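How to store bottles in a lidded canister without the wobble

I used to keep my bottles in a row along the back of the table, and every time I reached for one I knocked over its neighbour. Moving them into lidded canisters sorted that out, and I've had enough messages about it since April that I thought I'd write the whole thing down properly.

First, pick your canister. I went for a cream one with a hinged lid, because a lid that comes right off will end up behind the sofa (mine did, twice!). Before you buy, stand your bottle next to it. You want the cap well below the rim so the lid can close, but you still need room for your fingers to get down the sides.

Next, clear a bit of table near the wall but don't push the canister right up against it. The lid needs space to swing back – I leave a good hand's width. Open and shut it a few times where you plan to keep it, and shuffle it forward if it catches.

Now the tape. A light canister will lift up along with the bottle if the fit is at all snug, which is very annoying when you only have one hand free. Ordinary yellow masking tape is fine. Wipe the table first, let it dry, then stick short strips from the base of the canister on to the wood and press them down hard with your thumb. 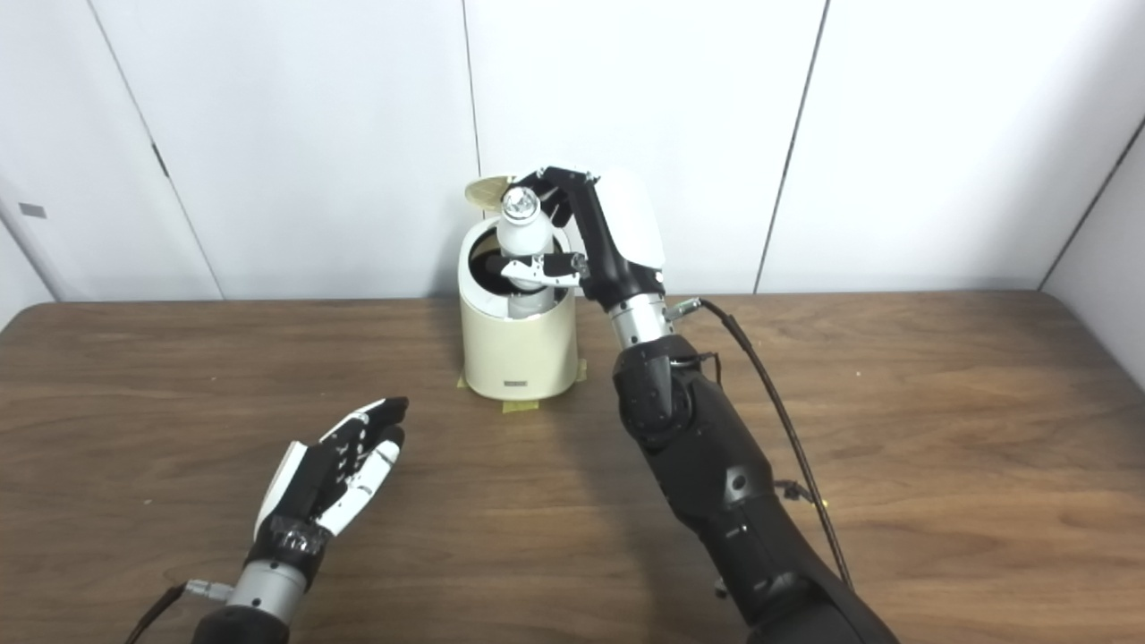
White bottle with the silver cap, on its way past the rim.

Lift straight up and hold the bottle by its upper half. If you tilt it too early the bottom catches on the inside and you'll find yourself tugging. Going back in is the same thing in reverse: line it up over the middle, lower it slowly and let go once you feel it settle.

I do wipe mine down every couple of weeks, and it's worth having a look inside with the lid up before you start, particularly if your canister has fins or dividers in it.

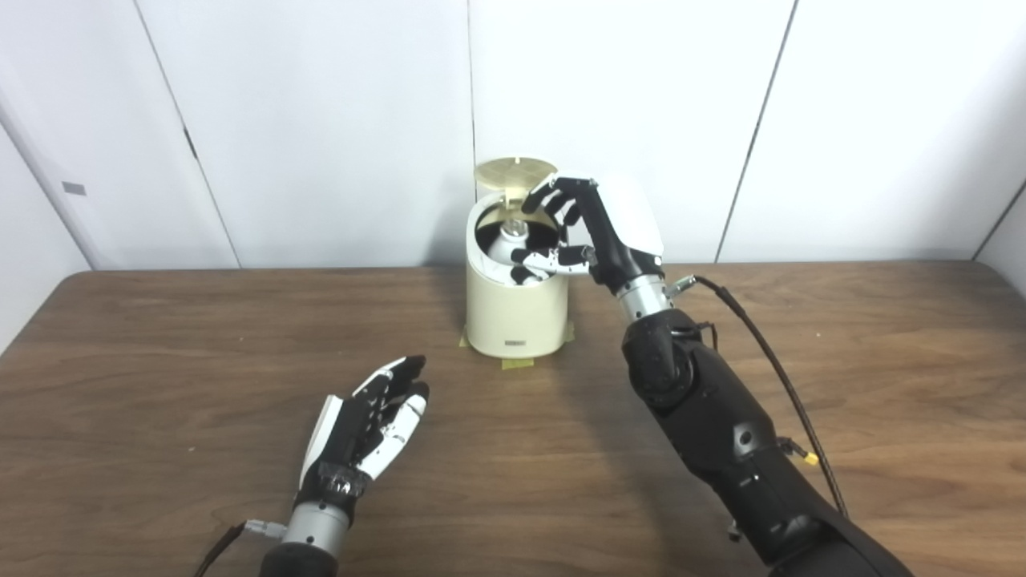 Dust loves all those narrow gaps, and a cloth is hopeless for them. I use a dry pastry brush and work from the middle outwards, then hoover up whatever comes loose. Keep one hand on the rim while you brush so you're not putting all the strain on the tape.

As for the tape itself, I change it when the corners start to curl. Peel it back slowly and low to the table, and if it leaves anything sticky behind, a drop of washing-up liquid on a warm cloth gets it off my table. Try a hidden patch first if yours is waxed.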